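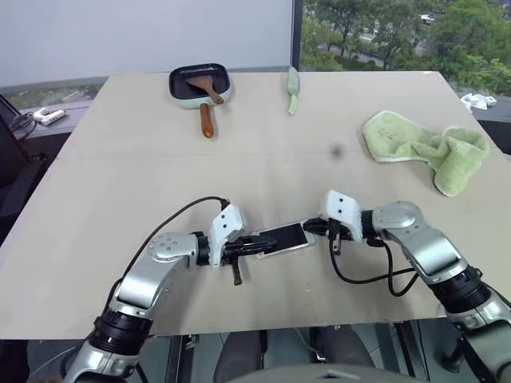

How often should you take the case off your phone and clean it? Once a fortnight is plenty for most people, or once a week if you use your phone while you're cooking.

I do use mine while I'm cooking, and I'd love to tell you I manage the once a week. I don't. I got round to it on Sunday, August 19, 2018, when it was raining, the shops were shut and I'd already cleared the table of nearly everything except the frying pan, which had nowhere else to go. (More about the pan later, I have feelings about the pan.)

What set me off was pancakes. I had a recipe up on the screen and every time it went dark I had to poke it awake with whichever finger had the least batter on it. By the end there was flour packed in the gap between the case and the edge of the phone, and a sort of greasy thumbprint over the home button that wouldn't shift on my jeans. My jeans are usually my whole cleaning routine, so that was that.

So, phone first. Switch it off properly, don't just let the screen go to sleep. I skipped that step the last time and managed to ring Iolanda in Bragança by wiping the screen, and then had to have a full conversation about her kitchen tiles with a damp cloth in my hand. Lovely tiles, mind you. She's gone for the dark blue.

Then the case comes off. If yours is one of those clear bendy ones, start at a corner and peel it back slowly, one corner and then the next along. Don't dig a knife in. Gediminas did that with his and put a scratch right along the side, and he's the careful one in our family!

Once the case is off, put it somewhere you can see it. I know how daft that sounds, but a see-through case on a pale table is nearly impossible to find again. I've put a plate down on top of mine before now. I've also looked for it under the table, in the bin and in the pocket of an apron I wasn't wearing.

I washed the case in the bowl with a drop of washing-up liquid and warm water (warm, please, I don't know what boiling water would do to it and I'm not volunteering mine). An old soft toothbrush gets into the holes for the buttons and the bit round the camera, where all my flour had ended up. Rinse it, shake it, and leave it to dry for longer than you think. If you put it back on too early you get those swirly wet patches trapped behind it and they drive me up the wall.
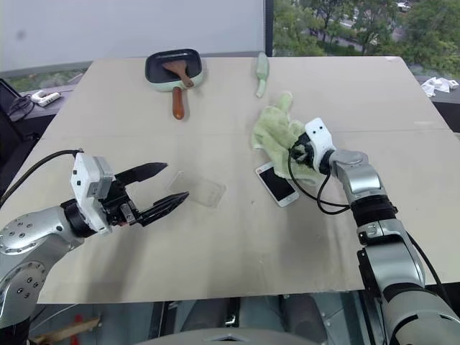
I do the phone itself with a fluffy cloth and hardly any water. I wring one corner out until it's barely damp, go over the screen with that, then straight after with a dry bit. Two goes, and the second one is the one that makes it look nice. The white border shows up every little mark, so I do that last with the cloth wrapped over my fingertip, all the way round, and then the button. It's oddly soothing. I had the radio on and did it twice.

A word about cloths, as I've become a bore on the subject. I keep a green one for phones, glasses and the telly and it isn't allowed anywhere near the hob. I had a mixed bag of them for years, all living in the same drawer, and I couldn't work out why my reading glasses smelled of onions. Wash them without softener too. Hanyu told me that one, and I ignored her for ages and then tried it, and they do pick up the dust far better. They also stop leaving that smeary film on glass. Sorry, Hanyu.

If you've got muck in the charging socket I'd go easy. I used a dry wooden cocktail stick with the phone switched off and got out a bit of pocket fluff the size of a lentil. I was thrilled, and I showed people. If it had been really jammed in there I'd have taken it to the repair chap at the Donby market and let him worry about it.

Now, the pan! Some of you asked after I mentioned it in June. It's the rounded square one, pale mint green on the outside and black on the inside, with a reddish-brown wooden handle. I bought it because it was pretty. I was going to be very stern with myself and get a sensible round one, and then I saw the handle.

Being squarish, it's brilliant for eggy bread and a bit awkward for pancakes, which come out with a flat side if you're heavy-handed with the batter. I use a wooden spatula in it and nothing else, and I've asked everyone in the house very nicely to do the same. (Marcelino, if you're reading, a fork is not a spatula.) For washing, I let it cool right down first, then give it a wipe with a soft sponge and a bit of suds and dry it straight away. It never goes to soak in the sink, on account of the handle. Every so often I rub a tiny bit of oil into the wood with kitchen roll and leave it overnight. The spatula gets the same treatment and then goes on its hook by the little hole in the end.

I do leave the spatula sitting in the pan far more than I should, mostly because I've nowhere good to put it down while I'm cooking. Spoon rests are on my list. Iason has one shaped like a fish and I've been dropping hints since the spring, with no luck so far.

Back to the table. Once the phone and the case were both done I gave the top a wipe, and I wish I'd done that before I started, as there's not much point polishing a screen and setting it down in crumbs. So do the table first. I'll have forgotten by next time, I'm sure, but it's written down now.

Putting the case back on is just the first part in reverse. Check the inside for fluff by holding it up to the window, give the back of the phone one last wipe, then pop one end in and press along the sides. If there's a hair in there you will see it every single day until you give in and take the whole thing off again. I had one. I lasted until teatime.

It looked so clean afterwards that I left it on the windowsill for the rest of the day and used the recipe book for supper instead, the old one with the gravy on page 10. We had mushrooms on toast, done in the mint pan with far too much butter, and I've ordered a cheap little stand so the phone can live up by the bread bin while I cook. I'll let you know if it's any good. Next week it's the cutlery drawer, if I can face it, and if anyone knows how to get turmeric out of a wooden spoon, please do leave me a comment!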